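Visit to the Zadlow textile care school, open day in April

I went to the open day with my colleague Larasati Teoh, because our small hotel wants to wash its own linen again. We arrived a little before the first tour and were given coffee and a paper map, which was needed. The building is an old dye house and the corridors do not go where one expects.

Our guide was Obinna Fashola, who teaches stain removal. He spent almost 2 hours with our group and answered everything, also the questions about money. What I learned most from him is that we use too much detergent. He showed us two napkins washed at the same temperature, one with half the dose, and I could not say which was which.

After this came the ironing room. It was very warm there, and a student let Larasati try the big roller press – she did it better than I would. The school recommends to let cotton sheets rest for 6 hours before folding. For us this is difficult, we do not have the shelves.

In the afternoon one could walk freely between the rooms. I stayed long at the table with old linen marks, embroidered in red thread, and bought a small book about them.

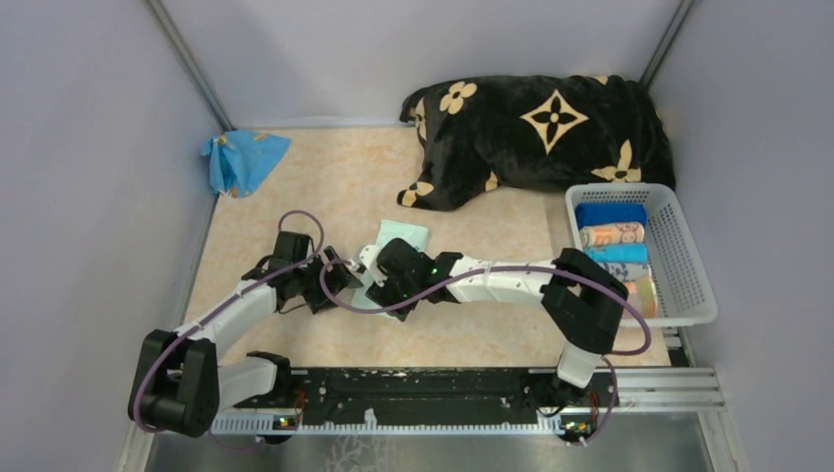

Pale green cloth on the marbled mat, open day, afternoon.

The canteen soup was good but the queue was long. Parking is behind the building, enter from the canal side. We have asked for a place on the short course, and Larasati will write to them about the price for two persons.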